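Subject: Re: [cheetham-fc] Away trip to Prondmont, and who's in goal

3 September 2019

Hi all,

Sorry for the long one, get a cuppa. I've pasted the earlier message in bits so I can answer as I go. I missed training because of the dentist (half my face was still asleep at tea time), so if some of this got sorted out on the sideline, ignore me and go with what was said there.

> Just checking what's happening for the Prondmont game. Are we taking the
> bus or car pooling? Last year half of us got there at the end of the warm-up
> and we started with the full-back in goal.

We're taking the bus! I rang the hire mob and they've got the bigger one free, the one with the working air con. It leaves from the clubrooms at Cheetham, from the car park side and not the oval side, because the council has the oval gate chained up while they do the drainage. If you're coming from the Cleltham end you can jump on at the servo past the roundabout, but you do have to tell me first. The driver won't pull in there on the off chance, and I don't blame him, it's a horrible corner to get back out of.

And yes, I remember the full-back in goal. He made a better fist of it than any of us had a right to hope for, and we were only one down when the gloves finally turned up. I'd still sooner not do it again.

> Also is it true we've only got one keeper for the rest of the season? I
> heard the reserves keeper has done his wrist.

He has, yes. It isn't broken, it's a bad sprain, but the physio has told him no catching and no diving until the finals at the earliest, and that leaves us with one fit keeper across both sides. The reserves kick off before us, so in theory one bloke can do both games. He's said he'd be happy to. I'm less happy! Our last three games have all gone down to the final few minutes and I don't want him stuffed by half time in the seniors because he's already played a full match in the mud.

What I'd like to do is ask one of the under-18s up for the reserves game. There are a couple who've trained with us since May and one of them has a lovely kick on him, miles better than anyone in the senior side from a dead ball. He's a bit quiet coming for crosses, but that's what the centre backs are for, they never shut up. I've asked the league what paperwork we need for a junior playing up, and all they want is a form with a parent's signature and for his name to be on the sheet before the reserves start. I've got the form at home. If his mum or dad reads this list, please send me an email off-list and I'll drop it round.

> What's Prondmont's ground like these days? I haven't played there since they
> moved the clubrooms.

Good question, and it matters for your boots. They've relaid the middle but the two wings are the same old paddock, so you get this odd thing where the ball zips along through the centre and then just dies when it's switched wide. We got caught by that over and over last year. Wingers, come and meet the ball, don't stand there waiting for it to get to you. There's also a slope towards the creek end. It doesn't look like much when you're standing on it, but long balls down the hill run straight through to the keeper, so if we win the toss I'd kick uphill first and have the slope for the second half when everyone's cooked. I know the skipper disagrees. The skipper can argue with me on the bus, we've got plenty of time.

Bring studs and moulds both, if you've got both. The rooms are much nicer than they were, with four showers that run hot for as long as you like, and the canteen does an egg and bacon roll that I've thought about on and off for the best part of a year.

> Last thing. Are we wearing the new away strip or the old yellow one?

The new one, if it's here. The order went in to Letance a while back and they rang to say the shirts are done and the shorts aren't. The order number is 2407 if anyone happens to be driving past their shopfront and wants to pick up the shirts, it would save me a trip and I'd be very grateful. If the shorts don't come in time we'll wear the new shirts with the old black shorts, and it'll look fine. Please don't bring your own shorts in whatever shade of black you've got in the drawer, we looked like a charity match against Cleltham and the referee had a word.

The keeper's jersey is a separate problem. Prondmont play in green and ours is green, so we'll need the orange one. I had it, then I lent it out, and it hasn't come back. Have a look in the bottom of your bag, under the bed, in the boot of the car, wherever. It's the long sleeve with the padded elbows and it has a small tear near the hem. I'm not cross, I just want it back.

On to team selection, seeing as three of you have messaged me on the quiet. The side will be picked after the last training before the game and it'll go up on the noticeboard and out on this list at the same time. We've got over 11 people wanting to start, as you'd hope at this end of the season, so somebody is going to be disappointed and I'm sorry in advance. Everyone on the bench will get a run if I can manage it. I did promise that at the start of the year and I haven't always stuck to it, the Cleltham home game being the one I got a proper serve about. Fair enough too.

A word about the way we've been starting. We've let in early goals in far too many games and nearly all of them have come from the same place, a throw-in down our left where we're still chatting and they've already taken it. It isn't the keeper's fault and it isn't really the left back's either. Whoever's closest to the ball, go and stand in front of the thrower and be annoying. That's the whole tactic. I'd also like us to stop playing it back to the keeper when he's got two blokes running at him. He's got good hands and a brave heart and his left foot is a swinging gate, and he'd tell you so himself.

I've been asked as well about penalties, if it comes to that (it's a league game so it shouldn't, but if we finish level on points for fourth there's a playoff). We'll have a bit of a go at them at the end of training. If you don't fancy taking one, say so early and no one will think any less of you. I missed one in a final years ago, hit it so high that the kids behind the goal gave up looking for the ball, and I still go a funny colour when I walk past that end of the ground. 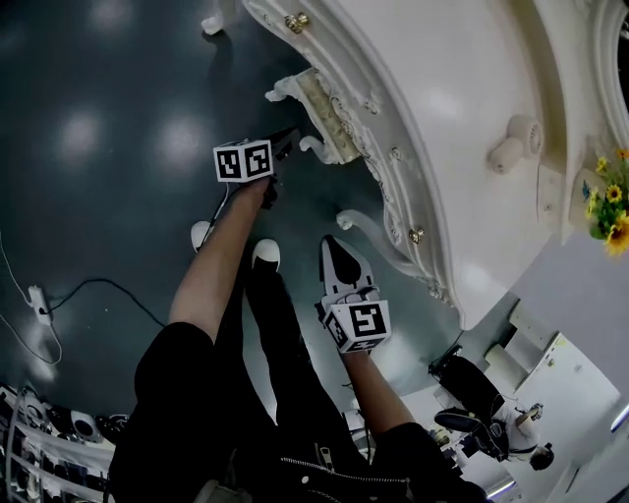 Can the reserves go home early or does everyone have to wait for the seniors to finish?

Everyone who comes on the bus goes home on the bus, after the senior game. If you need to get away sooner, bring your own car and let me know so we don't sit in the car park waiting for you.

Bits and pieces:

- Bus money is the same as last time, and you can pay on the day or put it in the tin behind the bar.
- Water bottles need a proper wash. I opened one of them at the weekend and I won't be describing it here.
- We're short of a linesman for the reserves. It's an easy job and you get the canteen roll for free.
- Strapping tape is nearly out. If you go through a whole roll on one ankle, please bring your own.
- If you're carrying a niggle, tell me now. I'd much sooner hear it by email than find out in the warm-up.

I've still got to ring Prondmont to check whether they want the reserves game to start earlier, as they've got juniors on the same pitch beforehand and it always runs over. If the time changes, the bus time changes with it, so keep an eye on the list. I'll put the word CHANGED in the subject line so you don't miss it.

Also, whoever has been parking across the ambulance gate at training, could you please stop? We had a polite note from the netball club about it, then a less polite one, and they're right. There's loads of room down by the sheds.

Right, that's me, I've got tea on the stove and it's starting to catch. Reply to the list with "bus" or "car", and "Cleltham servo" if you want picking up there, and I'll make up the sheet from that. And please, someone, find that orange jersey!

Cheers,
the one with the clipboard

--
Cheetham football list. To leave the list, reply with "unsubscribe" in the subject line.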